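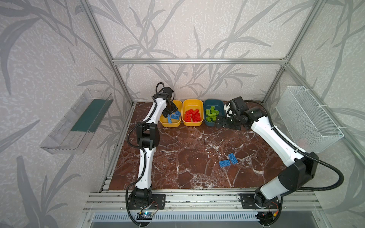 *Building bricks sorted into bowls by color, with two blue ones still on the table.*

**Brick sorting at Drerkdale**

The toy bricks now go in bowls by color: blue and red in the yellow bowls, lime green in the dark teal one. Please put loose bricks back in the matching bowl before you leave. Mixed bins are still on the shelf by the door for anyone who wants to help sort.

We can use more plastic bowls, any color. Drop them off with Janka Zelenák in room 17. Donated bricks are welcome too, but please wash them first.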